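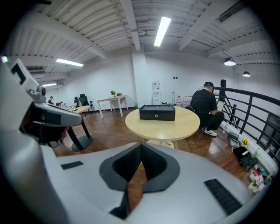
Figure 4.1 An open office on a mezzanine, with a round table, a water point at the back wall and a railing along one side.

Chapter 4
The Shared Floor: Small Furniture, Water and Things Without a Place

In this chapter you will study
the open office floor as one room with several uses
the round table and why it is chosen
the water point and the storage of full and empty jugs
the zone along a railing
how to make a floor record

4.1 Introduction

In Chapter 3 we looked at the closed office, where every person has a desk, a chair and a door. The work of the office manager is easier there than many students believe. Each thing belongs to a desk, and each desk belongs to a person. When a bag is on the floor, we know whom to ask.

The shared floor is different. In such a room people come, sit for one hour, and go to another place. The furniture is small and light, and it moves. A chair that was at the table in the morning can be near the railing after lunch. For this reason the manager of a shared floor must learn to look at the room again and again, and to write down what is there.

Figure 4.1 shows a floor of this type. It has a glossy brown wooden floor and a white wall at the back. A man sits on a dark chair to the right of the round table, on the side of the railing. Many people prefer such a seat for a small task, and they take a chair away from the table to do it. When you plan a room, you should expect this. The seats you draw on the plan are a proposal to the users, and the users will answer it in their own way.

4.2 The round table

The round table on one central base is very common on shared floors. It has no head and no corner, so a third or fourth person can join without asking others to change their seat. The central base leaves the space free for the knees. It is also easy to clean under, which the cleaning staff will tell you before anybody else does.

The weak point is storage. A round table has no drawer and no edge against a wall, and one object in the middle makes it feel occupied. Look at the black box with the small silver emblem in Figure 4.1. It takes little of the surface, but a person who arrives with a computer and papers will probably ask whose box it is before sitting down. In the rule book of the Ullstead building, which we will use several times in this course, the sentence is short: "A table with an object on it is a table in use." The managers at Ullstead then had to decide for how long. They chose 60 minutes. After this time the object may be moved to the shelf at the stairs, with a paper note.

You may find this rule too strict or too soft. Discuss it with your group after you have read Section 4.5.

4.3 The water point

Each shared floor needs drinking water, and in many buildings it comes in large jugs. The dispenser itself takes a small space. The jugs take more, and students forget them in nearly every first plan that I correct.

In Figure 4.1 three large jugs stand in a line on the floor, to the right of the dispenser. This is a good position to discuss. The person who changes the jug has only a short way to carry it, and a full jug is heavy. On the other hand, a line of jugs on the floor makes the wall longer to clean, and it can grow. When the delivery comes in September with the same number as in the summer, but people drink less, the line becomes five or six.

The following points should be fixed in writing for each water point:
Where the full jugs stand, and how many at most.
Where the empty jugs stand. They should not be mixed with the full ones.
Who may change a jug, and who is called if water is on the floor. A glossy floor becomes slippery very quickly.
Where the cups are kept.

To the left of the dispenser is a small rectangular table with white legs and a wooden top, and it holds two small potted plants. A small table near water is useful. It gives a place to put down a cup or a notebook. If plants are placed on it, leave free at least one third of the top, and choose plants that accept a little too much water, because every person who passes with a half cup will give them some.

4.4 The zone along the railing

A mezzanine has one border that is not a wall. The railing is open, and the lower floor is beyond it. People like to be near this border, for the light and for the view of who is coming in. They also leave their things there, because the base of the railing gives the feeling of a shelf. A bag and a bottle on the floor, a vase with a sunflower, a white flower arrangement: Figure 4.1 has all of these at the lower right.

We divide the things in this zone into two groups. Personal things, such as bags and drinking bottles, normally leave with the person. House things, such as vases and flower arrangements, stay until somebody decides about them. The two groups look the same when they stand close together. The flowers invite the bag, and the bag then makes the flowers look like something that was left behind. At the Arnton office Retno Jugah made a simple change: all house flowers were put on stands, and only personal things could be on the floor. In her floor record of July 21, 2022 she noted 13 objects along the railing, and four of them were house things that no department remembered to have bought.

Safety comes before order here. A bottle can roll. If the lower bar of the railing is high, a small object can pass under it and fall to the floor below. Before you allow any object in this zone, measure the space under the lowest bar and compare it with a common drinking bottle. Glass should be kept away from the border in every case.

4.5 The floor record

The floor record is a list of what stands on the floor at one moment. It is made by one person who walks slowly with a plan of the room, always in the same direction. Léonie Poulain, who prepared the records for the Haslam building, starts at the water point and keeps the wall on her left hand. Her longest record has 49 lines. This is too much for a weekly use, and in the exercises you will work with a shorter form.

Each line has four parts: the thing, the place, the group (personal, house or not known), and the action. Do not write an opinion in the first part. "Black box, closed or nearly closed" is good. "Forgotten box" is not good, as you do not know it yet. A short extract from a record in the correct form:

Box, black / round table / not known / ask, look again after 60 minutes
Bag, black / floor, at railing / personal / none
Sunflower in vase / floor, at railing / house / move to stand
Jugs, large, three / back wall / house / none

Keep the records for one year. The next section explains how to compare two of them.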